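## 4.2 Who keeps the leftovers?

I went into this part of the study sure that people toss leftovers out of laziness. Boy, was I wrong! Of the 97 households that kept a food diary for us in December, 67 threw cooked food away mostly because they'd lost track of when they made it. Darlene Charbonneau, who coded the diaries with me, spotted the pattern way before I did. Rice was the worst, soup did fine.

**Figure 3.**

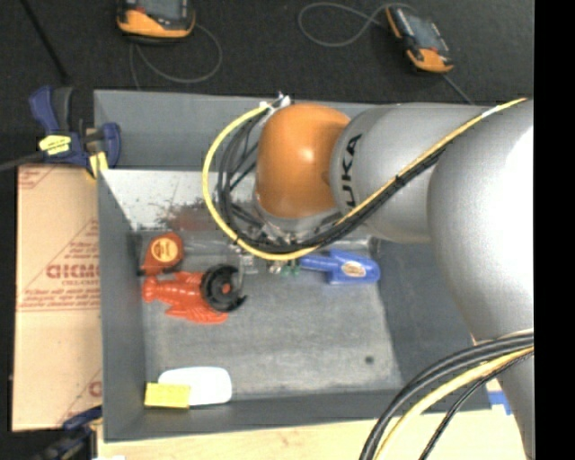

What did households that wrote dates on their containers do differently? They ate leftovers sooner, and only 13 of them threw any out.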